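Ticket: Audiobook of "The Clonholm Debt" skips from chapter 30 to the epilogue
Product: Zeleke audiobook player, phone version
Status: Resolved (see last entry, with reservations)
Opened: Jan 10, 2024

Original report

I bought The Clonholm Debt in September and saved it for the summer holidays, on the theory that a spy thriller is best enjoyed somewhere you can't be reached. It's book 2 in the Bokness series. For those who haven't had the pleasure, Bokness is a disgraced naval intelligence officer who trusts no one, sleeps in chairs, and has been shot in the same shoulder in both books.

Everything played beautifully up to the end of chapter 30. Bokness is in the boot of a car. He has worked out who sold the courier list. He has a tyre lever. The narrator draws breath, and the next thing I hear is "Epilogue. Spring had come late to the harbour," and Bokness is feeding a seagull.

I assumed this was a literary device. I listened to the whole epilogue on that basis and thought it was quite daring. Then I looked at the chapter list and saw that chapters 31 to 38 were there, greyed out, with a running time of zero.

What I've tried so far:
Closed the app and opened it again. No change.
Restarted the phone. No change.
Tapped chapter 31 repeatedly and with feeling. It plays the epilogue.
Deleted the download and fetched it again on the home wifi. Same result, and it took most of the evening.
Signed out and in. This lost my place in three other books, so thank you for that.

Please note that I now know who survives. I would like that recorded.

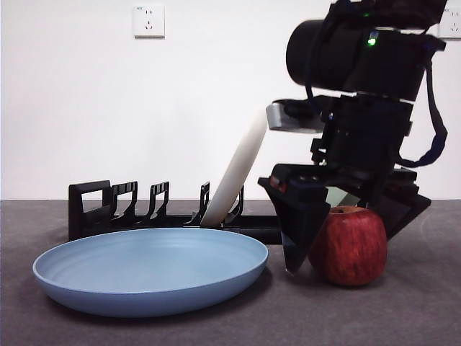
Tharindu Siddiqui: Thanks for the detailed report, and sorry about the seagull. Can you tell me which edition you have? Open the title page in your library, scroll past the blurb and look for the publisher line. There are two recordings of The Clonholm Debt in the catalogue, and the older one was supplied in parts. Please don't delete the download again for now, as I'd like to see what the log says.

Reply

It says Trullosum Audio, unabridged. The word "unabridged" is doing some heavy lifting.

I've attached the log, which I don't pretend to understand. There is a line near the end that says "part 4 of 5 deferred" and then the same line again, over and over, like a man trying a locked door. After that it says "title complete". I admire the confidence.

One more thing, in case it matters. The progress bar reached 100 per cent when the epilogue finished, and the app asked me to rate the ending. I gave it four stars. Can that be withdrawn?

Tharindu Siddiqui: The log is very helpful. Your edition comes down in five parts. Part 4 holds chapters 31 to 38 and part 5 is only the epilogue and credits. The player asked for part 4, didn't get it, moved on to part 5 and marked the whole title finished. It should have stopped and told you. Could you try the following, in this order:

Go to Settings, then Storage, and switch off "Tidy finished titles".
In the title's menu choose Mark as unfinished.
Choose Repair download. It's underneath Share, and it's easy to miss.
Leave the app open until the repair finishes.

You can edit the rating from your profile page.

Reply

Right. Steps one and two went without incident. Step three took me a while, as "Repair download" only appears if the title isn't playing, and the app had helpfully resumed the epilogue by itself. I have now met the seagull four times.

The repair ran for almost 10 minutes and stopped with "Something went wrong". I asked it to go again and it said "Nothing to repair". These can't both be true, though I accept that Bokness has worked with less.

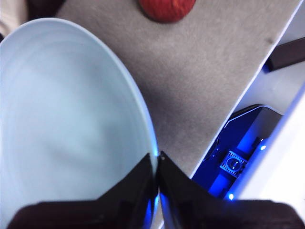 Second attempt, after dinner. I turned off the tidy setting again, having noticed that it had turned itself back on when I signed in. Marked as unfinished, paused everything, chose Repair, and left the phone alone on its charger with the screen lit. This time it counted up properly through the parts and chapter 31 went from grey to black. So did 32 and the others. Chapter 38 shows a running time of 30 minutes, which seems generous for a man who had only to get out of a boot.

I played the first few seconds of each one with my thumb over the titles. They all seem to be themselves.

Tharindu Siddiqui: Good news. The tidy setting coming back on after sign-in is a separate fault and I've raised it with the developers. I suspect it's why the first repair failed, since it was clearing out the parts as they arrived. The "complete" message on a missing part is also logged. I can't give you a date for either fix. In the meantime, if you sign out for any reason, check the setting before you download anything in parts. I can restore your place in the other three books if you let me know the titles.

Reply

Don't worry about the other three, I've found my spot in two of them and wasn't enjoying the third.

Now listened to chapters 31 to 38 in full. Sound is fine, no gaps, no repeats. I'd mark this as solved from a technical point of view. From a dramatic point of view, the rooftop business in chapter 36 depends heavily on your not knowing that a certain person turns up in the epilogue with a cane and a fishing licence.

I've changed my rating to five stars. The shoulder gets it again in chapter 37.

Status changed to Resolved. Related fault: tidy setting re-enables on sign-in (open).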